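Section 4. Setting up the Gilby for the first wash

Revised July 19, 2020. Written by Zuzana Štefanec, with corrections from Faizal Wuisan. These notes cover the front-loading Gilby as sold with the Pelis hose kit. Where they disagree with the leaflet in the box, we have tried both ways and put down the one we trust.

4.1 Before you switch on

1. Remove the four transit bolts from the back panel. The leaflet says they can be loosened "by hand". Ours could not. Use a 13 mm spanner and keep the bolts in a bag taped to the machine, as you will want them when you move house.

2. Push the plastic caps into the bolt holes. They feel too large and they are meant to.

3. Set the feet. Ignore the bubble level moulded into the lid, which on both machines we checked read level when the floor plainly wasn't. Lay a proper spirit level across the top, front to back and then side to side. Tighten the lock nuts upwards against the body.

4. Press down on opposite corners in turn. If the machine rocks, go back to step 3.

CAUTION: Do not run a spin with any transit bolt still in place. The bearings will suffer and the guarantee excludes it.

4.2 Water in, water out

5. Fit the inlet hose to the cold tap. Finger tight and then a quarter turn. The Pelis hose has a rubber washer already seated at one end only; the other is loose in the packet and easy to throw away with it.

6. Hook the drain hose over the standpipe and tie it to something solid. The clip supplied is decorative as far as we can tell.

7. Open the tap and wait ten minutes with a sheet of kitchen paper under each joint. A slow weep shows on paper long before you would see it on lino.

Note: The "leak guard" light tells you there is water in the base tray. It does not tell you about water on your floor, whatever the box suggests.

4.3 The empty run

8. Choose Cottons 60 with nothing in the drum and half a measure of powder. Skip the cleaning tablet the shop will try to sell you. Faizal ran one machine with it and one without, and neither of us could tell the drums apart.

9. Stay in the house for this one. Listen at the start of the spin. A steady hum is fine, a knock is usually a bolt you thought you had taken out.

4.4 Choosing a programme

There are sixteen positions on the dial and you will use four of them. "Fresh Care Plus" is the short wash with a longer rinse. "Eco Intelligent" takes over three hours, and we have yet to see the saving turn up on a bill.

Everyday clothes: Cottons 40.
Bedding and towels: Cottons 60.
Wool: by hand, unless you like small jumpers.
Cushions, throws, anything with a fringe: Delicates 30, slowest spin.

10. Read the sewn-in label before you believe the dial. Where the two disagree, the label wins.

11. Put fringed or loosely finished pieces in a zipped net bag. Knot long tassels in small bunches first and undo them when dry.

12. Close zips, and take feather inners out of their covers. If the inner can't come out, weigh it in your mind as if soaked. A drum that is happy with a load of shirts may not be happy with one sodden lump.

CAUTION: A single heavy item can stop the spin altogether. The machine tries several times, gives up and shows E7. The leaflet calls this a "balance success". Add two towels and choose Spin Only.

4.5 Drying soft furnishings

13. Dry padded things flat on a rack and turn them twice a day. The maker's promise of "touch dry" after a fast spin refers to the outside.

14. Press the middle hard with a dry tea towel. If the towel picks up any damp, leave the piece where it is for another day.

15. Trim snagged threads with scissors. Pulling them makes the next one longer.
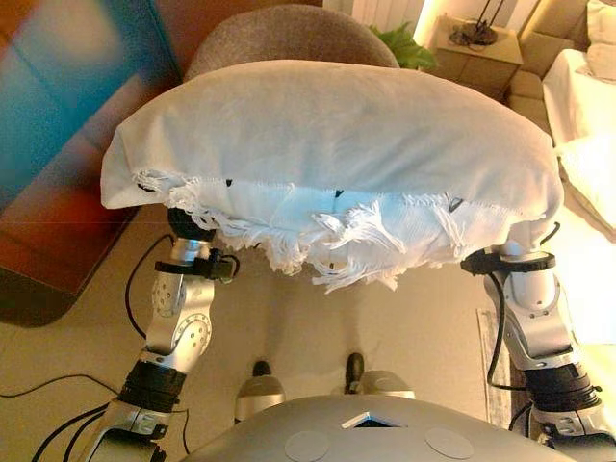 16. Leave the door and the powder drawer ajar between washes. The "self-drying seal" grows mould like any other seal, so wipe the fold at the bottom with a cloth and look under it for coins and hairgrips. Descaling is in Section 5.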